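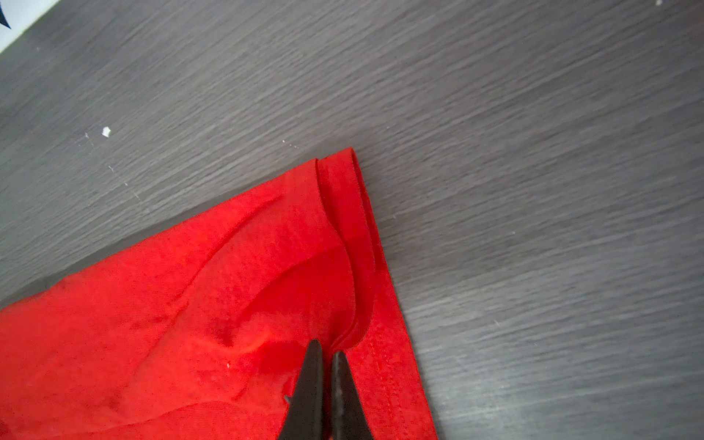 Araba Ackah wrote in to ask whether she should weigh herself daily, because the number keeps jumping and it's wrecking her mornings. I get this one a lot, Araba! I weigh in once a week, Thursday before breakfast, and write it on the fridge calendar. Salt, a late dinner, a hard walk -- they all move the scale, and none of that is fat.

Do I have to give up bread?

I didn't. I eat two slices most days (the seedy loaf from the bakery in Bruscombe, if you're asking) and I've still kept off 11 kilos.

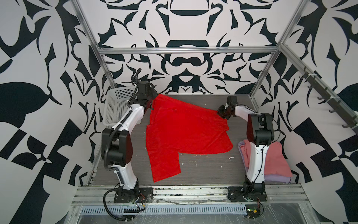
Red garment between the two arms

How much walking do you do?

I started with three laps of the oval and hated every one. Now I do 60 minutes along the creek at Jimmont, usually with a podcast on, and I get a bit grumpy if it rains.

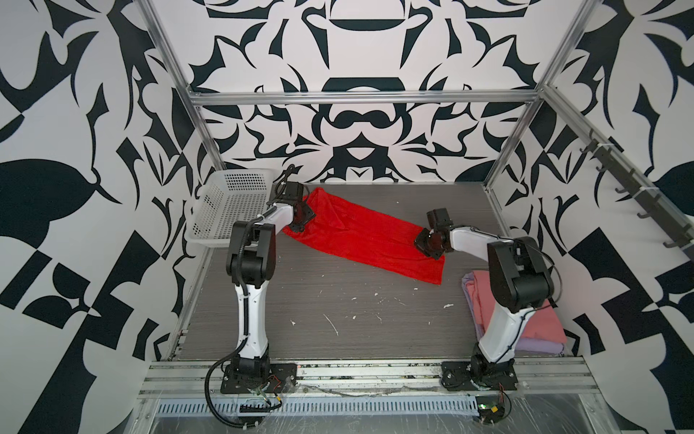 Hills came much later, by the way, and my knees had plenty to say about them. If yours are sore, see your doctor or a physio before you add any. I was 46 when I began and I'd left mine far too long.

What if I put some back on?

I have, twice! Both times I went back to writing down my dinners for a fortnight, and had a chat with my GP the second time -- she was lovely about it. 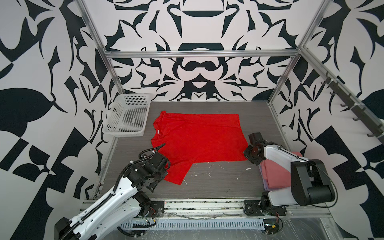 Can I still have a drink on weekends?

I do, usually a glass of red with Saturday's dinner. I count it like any other food and skip the second one if I've already had dessert.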